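Descaling on a schedule

2024-11-27

The water at our place in Skarkau is hard. My test strips read off the end of the scale, so I sent a sample to a lab, and the result came back at 400 mg/L as calcium carbonate. The kettle had already told me as much.

Citric acid is what I use. Vinegar works too, but it smells and costs more per gram of scale removed. 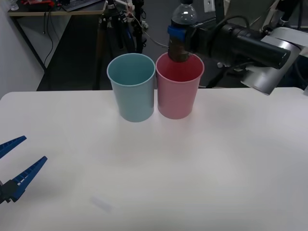
Concentration matters less than contact time. I mix 3 percent by weight, heat it to 78 °C and leave it for half an hour. Boiling is a bad idea – calcium citrate can drop out of hot solution, and it is harder to shift than the original scale. Kanokwan Yimyam wrote to me about this in June after reading my post on the Abugri kettle, and she was right.

Rinse twice. Discard the first full boil. 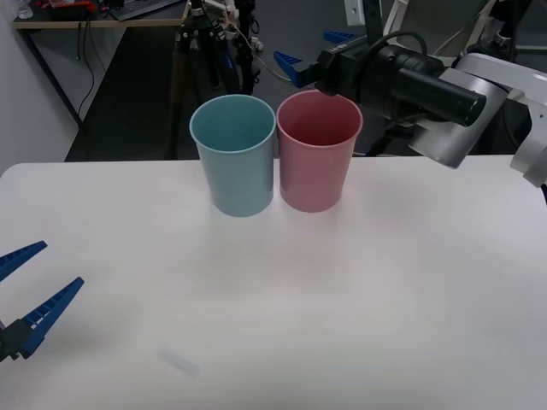 Shower heads

Same acid, no heat. Unscrew the head, take out the rubber washer and soak overnight in a plastic tub. Do not leave chrome parts in for longer than that, especially if the plating is already chipped. The Aveno head has a mesh filter behind the inlet that needs a soft brush as well. Mine was more than half blocked.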